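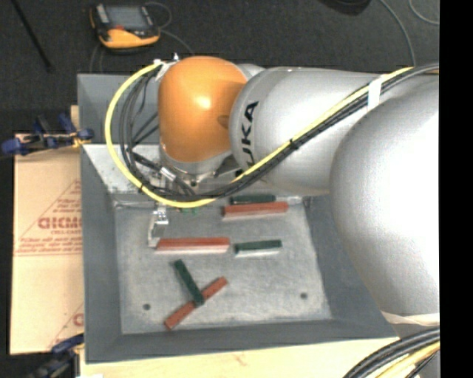 Cell 2, arm over the block bin, cable loop at the wrist as re-dressed.

23 May 2019
Bin cell, wrist cables and gripper check

Reason for the work: intermittent loss of the gripper signal, logged by Saodah on the last two long runs. Fault always came with the wrist rotated far negative and cleared when the arm went back to home. Suspected the loop, not the controller.

Arm to home, program stopped, drives off, pendant put down on the floor behind the bin. Meter on the gripper line at the cabinet end, second person moving the bundle by hand at the wrist. Reading steady along the link. It dropped out when the bundle was pulled toward the flange. Opened the connector at the gripper end and found one pin pushed back. Reseated it, tugged it, closed the connector. Repeated the hand test in both directions with no dropout.

The pin did not walk back by itself. The old loop was too short for the wrist range and the connector was taking the pull. Cut the old ties and dressed the run again:

- yellow cable outside, black bundle inside it, both on the same path down the link
- tape at the upper end of the run, one tie lower down on the diagonal
- under the wrist, then up and around the left side of the orange cover in one wide loop
- tape again at the top of the loop

Tape at the top of the loop is temporary. Stavros wants a proper clamp there and has a Trunesa bracket he thinks will fit. I measured the hole spacing on it and it is 7 mm off. Would need an adapter plate. Left with him.

The wide loop costs clearance. With the finger down in the bin the yellow cable hangs not far above the blocks, and in the low left poses it will come near the wall. Raised the approach height in the pick program to 575 and limited wrist rotation on the left-hand picks. Periklis, please do not copy the old approach value back in from the Furnival version.

Gripper finger: tip still bent as drawn, no play at the mount. Screws checked with the small torque driver, none moved.

Bin position: it had shifted against the taught frame. Loosened the two blue clamps on the left side, pushed the bin back to the stop, clamped again. Re-taught the frame from the floor of the bin. Worst point now within 1 mm. Clamps are good enough for blocks but they creep. Prodromos has asked before about bolting down through the floor holes and I am now for it.

Test after the work: three red and three green blocks, tipped in by hand and left as they fell. Ran 11 cycles at reduced speed, then full speed up to more than 900 wrist moves in total with the signal trace recording. No dropout on the trace. Two missed picks, both on a block lying over another one. Those are a vision matter and go to Mirjam with the logs.

One thing seen at full speed: the black strands to the left of the wrist spread apart when the arm decelerates over the bin. Not rubbing on anything that I could find. Look at the jackets there at the next check.

Open:
- adapter plate for the bracket (Stavros)
- bolt the bin down, then frame again (Prodromos)
- order a spare gripper connector and pins, we have none
- replace the whole wrist run in July when the cell is down anyway

Backup of the program and frames saved under Stenisholm, same folder as before. Old version kept, renamed.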